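Can a robot plug in your phone charger yet? I went to find out
Jan 23, 2023

I've been promised a robot that tidies up after me since I was a kid, so when the folks at Mivach said I could come by and see how the chores project is going, I was out the door before I'd finished my coffee. Mivach wants machines that can do the dull little jobs at home and on the shop floor – sorting cords, putting a charger in a power strip, stacking small parts in a bin. The way they get there is by having people do those jobs first, with the gripper in their own hands, over and over.

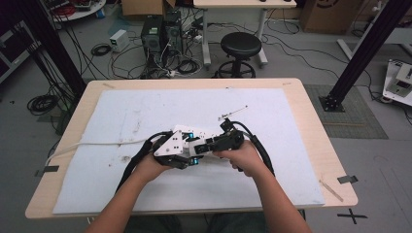
Ailsa Drummond

You work it two-handed, and it's a bigger thing to hang on to than I'd pictured! I got to try it for a bit and my wrists had opinions. Radoslava Vaněk, who runs the sessions, told me the target for this round is 1,000 recorded tries, and they had 728 of them when I visited. "People think the hard part is the arm," she said. "It's the cord. A cord never lies the same way twice."

I believe her. I've lost whole evenings to the drawer where my own cords live, and I have eyes and ten fingers to work with. The gripper has two flat black pads and that's your lot. Picking up a box with those feels easy after a few goes (well, easy-ish). A thin cable is another story, and getting hold of one without dragging everything attached to it is harder again.
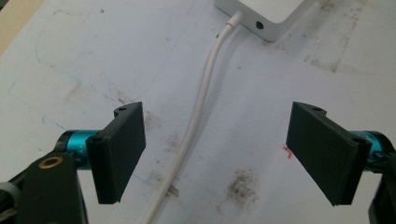
So could I buy one of these to do my chores this year?
Not this year. Mivach isn't selling anything for the home, and its first trial will be on a shop floor, where the same job comes up all day long.

That trial starts in April at Humgate, a repair shop that tests and repacks used electronics. Hammad Rizvi runs the packing bench over there and he's pretty relaxed about it. He'd like a machine to take the cords off his hands, and he's given it a bar to clear: 200 items in a shift with a person only checking the pile at the end. His crew does that before lunch, he says, so I don't think anyone's job is going far just yet.

My favorite part was the plug practice. Lining up a charger with a socket is something I do half asleep, in the dark, from the wrong side of the bed. For a machine it means finding the right slots, getting the angle square and then knowing how hard to push.

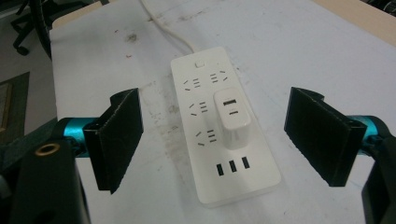

What happens next

The Mivach team will keep recording until they reach their target, then start training for the Humgate job. I've asked to go back in April and watch – and I've already told Hammad I'm bringing a bag of my own tangled cords.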